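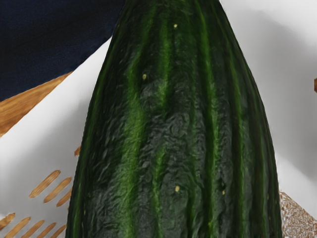 Alwood Gun Club held its spring open day in April, and I went because the flyer promised "a full course of sporting clays for the first-time shooter." I have been to enough of these to know that a full course can mean anything from a proper walk through the woods to two machines on a lawn.

It was closer to the first, I'll give them that. Alwood has 10 stands strung along a gravel path behind the clubhouse, and 9 of them were running. The one that wasn't had a tarp over the thrower and a sign saying it would be back soon. The tape on the sign had gone yellow.

Check-in took longer than the shooting. You sign a waiver, then you sign another one that says you read the first, then you wait for the safety talk. Rizwan Ansari gave ours, and he was good. Actions open, muzzles up or down range, no shells in the gun until you're in the cage. He made everybody show him their ear plugs and sent one fellow back to the car for glasses. No complaints from me there.

My squad leader was Sadia Usmani, who shoots there most weekends and had plainly been told to be encouraging. I missed the first three targets on the rabbit stand and she told me I was "right on the line." I was behind all three by a yard. I would have liked to hear that.

The club had loaner guns, all Vornton over-and-unders, and there was a Vornton table near the parking lot with a man ready to tell you why you should own one. I shot the 12 gauge. It came up fine and the trigger was clean, but the stock was short for me and there was no way to change it. When I asked the price he talked about resale value for a while. I asked again and got a card.

Trokovow had the next table, selling shell catchers and a recoil pad that is supposed to cut felt kick by nearly half. Half of what, I asked, and compared with which pad? Junpei Sasaki, who was minding the table, said he'd have to check. Fair enough, and he let me try one. It felt like a recoil pad.

Lunch was from the Mughal truck and was the best thing I paid for all day. The line was long but it moved.

I shot the last stands in the afternoon, when the sun sits right behind the high tower. Alcides Honorato, who sets the targets, says they plan to turn that stand around. Uzma Bajwa at the desk said the same when I handed in my card, so maybe they will. They have another open day on 17/07/2025. Bring your own gun if you have one – and a cap with a good long brim.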